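Orkillow > Hausgemeinschaft > Versammlungen > Protokolle

Protokoll der Hausversammlung Orkillow

Datum: 11. Juni 2023
Ort: Gemeinschaftsraum im Erdgeschoss, Eingang Moulin
Leitung: Efua Nutsugah
Protokoll: Yaw Gbeho

TOP 1 Begrüßung, Tagesordnung, letztes Protokoll

Efua Nutsugah eröffnet die Versammlung und stellt fest, dass die Einladung fristgerecht verschickt wurde. Das Protokoll der Versammlung vom April wird mit einer Änderung angenommen: Unter »Fahrradkeller« muss es heißen, dass die Haken an der Nordwand bleiben und die an der Südwand abgebaut werden. Im Entwurf war das vertauscht. Der Punkt »Gartentor« wird auf die nächste Versammlung verschoben, das Angebot der Schlosserei fehlt noch.

TOP 2 Wasserabrechnung

Die Abrechnung des Versorgers liegt vor und wurde mit der Einladung verteilt. Gegenüber der vorigen Abrechnung ist der Verbrauch im Haus um 183 Kubikmeter gestiegen. Ein Teil davon geht auf die undichte Zuleitung zum Hof zurück, die im April repariert wurde. Der Rest lässt sich ohne Zwischenzähler nicht zuordnen.

Es wird ausführlich darüber gesprochen, ob der Mehrverbrauch nach Wohnfläche oder nach Personen umgelegt werden soll. Für die Wohnfläche spricht der bestehende Vertrag. Mehrere Anwesende aus den kleinen Wohnungen im Hinterhaus halten die Umlage nach Personen ebenfalls für ungünstig und möchten lieber eine Lösung mit Zählern. Efua Nutsugah weist darauf hin, dass eine Änderung des Schlüssels erst für das folgende Abrechnungsjahr gelten kann.

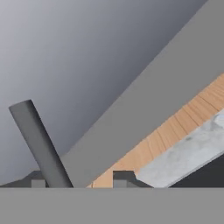
Wer bezahlt den Einbau der Zwischenzähler?

Die Kosten trägt die Rücklage des Hauses, auf die einzelnen Wohnungen entfällt nur die jährliche Ablesegebühr.

Yaw Gbeho hat zwei Angebote eingeholt, eines davon von der Firma Rernthorpe. Rernthorpe würde die Zähler in den Steigschächten montieren, sodass die Wohnungen nur kurz betreten werden müssten. Das andere Angebot sieht Zähler unter den Spülen und in den Bädern vor. Es ist in der Anschaffung günstiger, die Ablesung kostet aber mehr. Zu klären ist, ob die Schächte im Hinterhaus überhaupt zugänglich sind. Beim Umbau wurden dort Revisionsklappen verkleidet, Pläne davon sind bisher nicht aufgetaucht.

Beschluss: Rernthorpe wird um eine Besichtigung der Schächte gebeten. Über den Auftrag wird danach abgestimmt. Einstimmig angenommen.

TOP 3 Hofleitung und Regenwasser

Die reparierte Hofleitung ist seit April wieder in Betrieb. Der Absperrhahn befindet sich jetzt links neben der Kellertreppe und ist mit einem Schild gekennzeichnet. Er soll vor dem ersten Frost geschlossen werden, zuständig ist der jeweilige Hofdienst.

Aus dem Vorderhaus kommt der Vorschlag, für die Beete Regenwasser vom Schuppendach zu sammeln. Gegen die Tonne selbst hat niemand etwas. Strittig ist der Standort, denn an der Schuppenwand stehen die Lastenräder. Die Gartengruppe prüft, ob die Tonne hinter dem Schuppen Platz findet, wenn das alte Hochbeett entfernt wird. Das Hochbeet ist an der Rückseite ohnehin durchgefault.
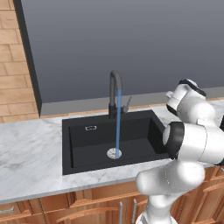
Beim Umbau der eigenen Küche gilt weiterhin, dass Arbeiten an Steigleitungen vorher angemeldet werden müssen. Der Austausch von Spüle und Armatur gehört nicht dazu, solange die Eckventile bleiben, wo sie sind. Mehrere Wohnungen planen in diesem Jahr neue Küchen, deshalb wird der Punkt hier mitbehandelt. Gegen ein dunkles Becken in heller Steinplatte spricht aus Sicht des Hauses nichts. Wichtig ist der Überlauf: Er soll wie bei dem abgebildeten schwarzen Becken innen an der Rückwand sitzen und an den Abfluss angeschlossen sein. Im Vorderhaus gab es eine Spüle, bei der die Verbindung fehlte, und der Schaden an der Decke darunter wurde von der Versicherung nur zum Teil übernommen. Bei hohen Armaturen mit gebogenem Hals ist außerdem zu prüfen, ob sich ein davor liegendes Fenster noch öffnen lässt.

Efua Nutsugah fragt nach, ob die Hausordnung dafür geändert werden muss. Nach kurzer Aussprache wird das verneint, ein Hinweis im Merkblatt für Umbauten reicht aus. Yaw Gbeho ergänzt das Merkblatt und hängt es in beiden Treppenhäusern aus.

TOP 4 Gemeinschaftsküche

Die Gemeinschaftsküche wird mehr genutzt als im Vorjahr, vor allem an den Abenden. Das Belegungsbuch wird allerdings lückenhaft geführt. Wer die Küche für eine Feier reserviert, zahlt bisher nichts. Es liegt der Antrag vor, für private Feiern mit auswärtigen Gästen eine Kaution von 120 Euro zu verlangen, die nach der Übergabe zurückgezahlt wird.

In der Aussprache wird eingewandt, dass der Betrag für manche Haushalte hoch ist. Andere verweisen auf die Reinigung der Polster im vergangenen Winter, die aus der Hauskasse bezahlt werden musste. Man verständigt sich darauf, dass die Kaution auf Anfrage auch in Raten hinterlegt werden kann.
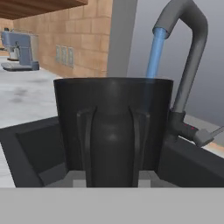

Offen blieb zunächst, wer die Übergabe abnimmt. Vorgeschlagen wird, dass der Hofdienst das mitübernimmt. Dagegen spricht, dass der Hofdienst wöchentlich wechselt und die Übergaben meist auf den späten Abend fallen. Am Ende melden sich zwei Haushalte aus dem Hinterhaus, die die Abnahme probeweise bis zum Jahresende machen.

Beschluss: Die Kaution wird wie beantragt eingeführt, Ratenzahlung ist möglich. Angenommen bei sieben Gegenstimmen.

Weiter wird festgehalten, dass Lebensmittel im Kühlschrank mit Namen und Datum zu beschriften sind. Unbeschriftetes wird am Monatsende entsorgt. Der Vorrat an Kaffee und Tee wird wie bisher aus der Kaffeekasse bezahlt.

TOP 5 Wasser sparen im Alltag

Als Ergänzung zu TOP 2 stellt Efua Nutsugah den Entwurf für einen Aushang vor. Er enthält kurze Hinweise: Geschirr nicht unter laufendem Wasser abspülen, tropfende Hähne melden, Perlatoren regelmäßig entkalken, den Spülkasten auf die kleine Menge einstellen. Das Nachbarhaus Skesthorpe verwendet einen ähnlichen Text und stellt seine Übersetzungen zur Verfügung.
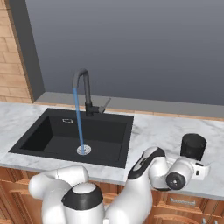 Zu TOP 5: Laufendes Wasser an der Spüle.

Angeregt wird, den Text zu kürzen und den Satz über Vollbäder zu streichen, die meisten Wohnungen haben nur eine Dusche. Yaw Gbeho möchte die Telefonnummer des Notdienstes größer gedruckt haben. Beides wird übernommen. Der Aushang kommt neben die Briefkästen und in die Waschküche.

TOP 6 Verschiedenes

Die Waschmaschine links in der Waschküche pumpt nicht richtig ab und bleibt bis zur Reparatur gesperrt. Im Durchgang Moulin ist das Licht zu kurz geschaltet, die Schaltdauer wird verlängert. Für das Hoffest mit Skesthorpe werden noch Biertische gesucht. Schlüssel für den Dachboden gibt es bis auf Weiteres bei Yaw Gbeho.

Der Termin der nächsten Versammlung wird per Aushang bekannt gegeben.

Für das Protokoll: Yaw Gbeho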